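Home Forums Search New Posts Members Log In

Bench Rules and Good Practice > Clear zone around the arm: how strict are you?

mollcombe_maker
3 March 2020

Hi all, long-time reader, and I finally have something to ask! We're rewriting the bench rules for our little manipulation group at Mollcombe, and we've got stuck on the clear zone. The old sheet (last touched in December, and it shows) says nothing may be within 40 cm of the gripper except the task objects. That sounds lovely until you try a sorting task, where the bin itself has to sit right under the arm, packed with toys and cloths and whatever else. So what do you folks write down, and does anybody follow it?

Wallidberg
Welcome! We dropped the distance altogether. Our rule is that every item on the table has to be on the task sheet, and if it isn't on the sheet it goes on the shelf. It's much easier to check at a glance than getting a tape measure out, and new people pick it up in a day.

torque_and_tea
I'm going to disagree a bit with Wallidberg, with affection. A task sheet tells you what's there but says nothing about where. I've watched a perfectly legal foam block get pinned between an elbow joint and the table rim. I'd keep a number, even if you only measure it from the arm's base and leave the gripper out of it.

kamata_bench9
Can I put in a word for the floor? Everyone argues about the tabletop and then walks through a loop of cable on the way to the stop button. Our sheet at Kamata has a line saying cables get tied to the table leg on the side away from the operator, and I'd say it has saved us more grief than the rest of the page put together.

mollcombe_maker
Oh, these are so helpful, thank you. The floor one is going in tonight — I'm a little ashamed we had nothing on it. I think I'm leaning toward torque_and_tea's way, with the number measured from the base, and then a separate line for soft things. Cloth and rope toys worry me more than blocks do, because they drape and snag, and you don't always notice until the arm is lifting half the bin.
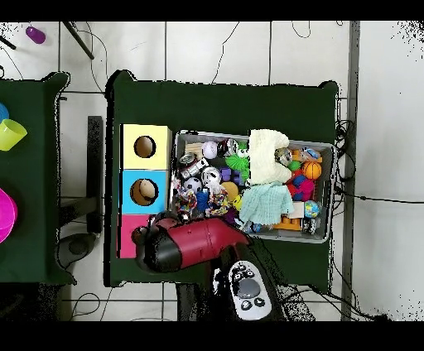
I'd also like a line about handheld controls, and there I really do want opinions. My own feeling is that a remote belongs in a hand or on a hook and never on the moving parts, but two of our regulars think that's fussy if the motors are off.

Wallidberg
Not fussy at all. Motors off is a thing people believe, and it isn't always so. Hook by the stop button, done.

torque_and_tea
Agreed with Wallidberg for once, mark the day! Though please do write "powered down and locked out" in full. "Off" meant three different things in my last group.

kamata_bench9
I'm softer on this. If the rule gets too long, people stop reading it. Ours was 30 lines once and it was wallpaper. We're down to 9 now and I can recite them. Put the remote line near the top and keep it short.

mollcombe_maker
Nine sounds heavenly. I'll post our draft here once I've trimmed it, and you can all have a go at it.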